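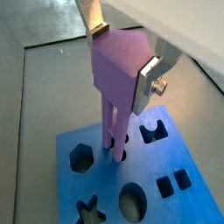 Yulan Deng wrote to this page that a shape sorter is a toy for the under-threes, and that an institution with a limited budget should leave it to the nursery. The objection deserves a proper answer. It is our view that the sorting board remains one of the most useful objects a learning centre can own, and that it is too often withdrawn early.

The Radonjić Centre lends 200 boards each year to families and day services. Many go to adults who are regaining the use of a hand. For these borrowers the difficulty lies in the last few millimetres, when a piece must be turned to agree with its opening. A round hole forgives almost any approach. A star does not, and a piece with two legs asks the user to attend to two places at once.

We therefore regret the habit, common in catalogues, of selling boards with only a circle, a square and a triangle. Such boards are mastered in an afternoon and then put away. 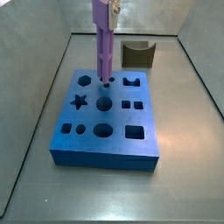

A blue sorting board with star, hexagon, arch and round openings.

Colour is a separate matter. Edin Ionescu has argued in the Notetti bulletin that each piece should match its opening in colour. We respectfully disagree. Where colour gives the answer, shape need not be considered at all, and a board in one plain colour is the more honest test.
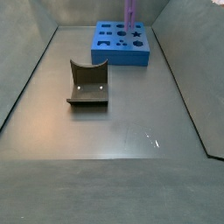 The same reasoning applies to the surface on which the board is used. It should be clear, level and free of pattern, and the board should be within easy reach. Borrowers are asked to keep the remaining pieces to one side and to offer them singly. Sessions of 5 minutes are quite long enough at first.

The Centre will review its lending list in August. We shall recommend that the more varied boards be kept.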